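Light Rail Notes
Posted in March
By the newsletter desk

The Pellmont system has begun replacing the overhead contact wire on its eastern line, and the work will set the timetable there until early summer. Single-track running is in force between Skurkitz Junction and the river stop after 9 p.m. Cars in both directions share the southbound track through a temporary crossover, and headways on that section are doubled for the rest of the evening. Daytime service is unchanged.

The old wire dates from the reopening of the line and was measured last fall. Wear was heaviest on the approaches to stops, where cars draw the most current on starting, and on the curve below the Amini Street bridge. The side-face loss there had passed the limit at which the operator schedules renewal. The straight sections between stops were in better condition and could have run for several more years, but the operator chose to restring the full tension length in each case to avoid adding splices.

The new wire is grooved hard-drawn copper of a larger cross section than the old. Span wires and pull-offs are being kept where they passed inspection. Of the poles on the section, 112 stay in place and 2 are to be moved back from the curb to clear a widened sidewalk. Tensioning changes too. The fixed terminations gave a slack wire in August and a tight one in January, and drivers had a standing instruction to hold to a lower speed in very hot weather. Balance weights will now take up the difference, and the instruction will be withdrawn once the last section is signed off.
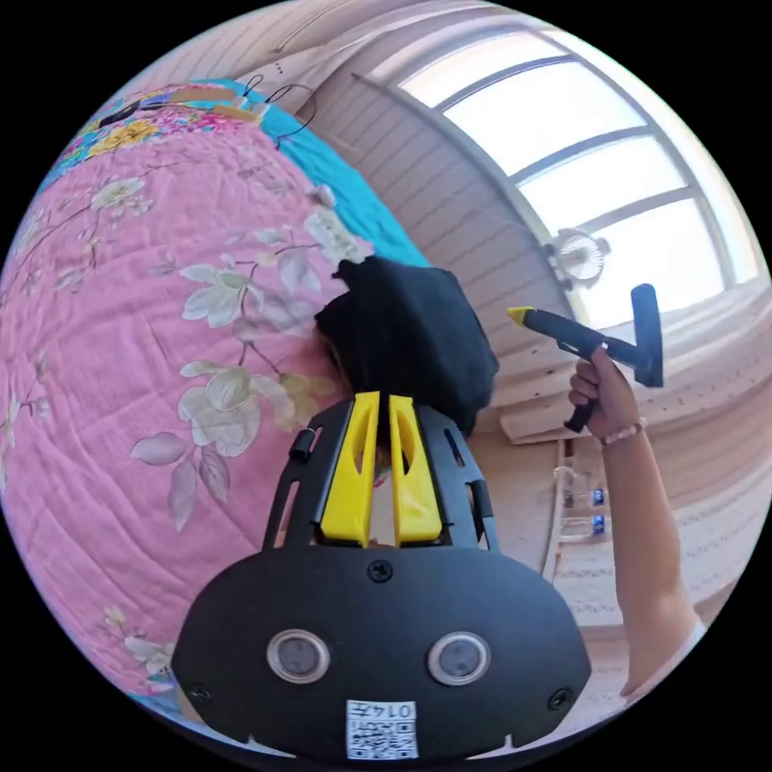

Black cloth on a floral quilt, with the gripper's yellow fingers in front.

Pantographs are the other half of the job. The fleet has carried two types of carbon strip since the second batch of cars arrived, and the harder type has been blamed for part of the wire wear. All cars will move to the softer strip before the new wire goes into regular use. Strip life will be shorter, up to a third less on the figures given to the depot, and the inspection interval has been cut to match. Car 1615 has been running with the softer strip since the winter and was used for the clearance checks under the bridge.

Power supply is not part of this contract. The Heltivetti substation still feeds both the eastern line and the depot yard, and a failure there takes out both. A second feeder has been designed but has no funding. Until it is built, the section breaker at the depot throat will stay normally closed, so a fault in the yard can still trip the main line.

Riders who change at Skurkitz Junction should note that the last connection toward the depot now leaves from the outer platform. The signs on the inner platform had not been altered when this item was written.

Comments

polewatcher: Is the crossover at the junction hand-thrown or powered? The cars were stopping short of it for a good minute last night.

eastline_rider: Hand-thrown when I went through. There was a crew member at the points both times.

K4 controller: Softer strip is overdue. You could hear the difference between the two batches from the sidewalk, especially on frosty mornings.

polewatcher: Thanks. Any word on which 2 poles are moving? I would guess the pair by the old waiting shelter.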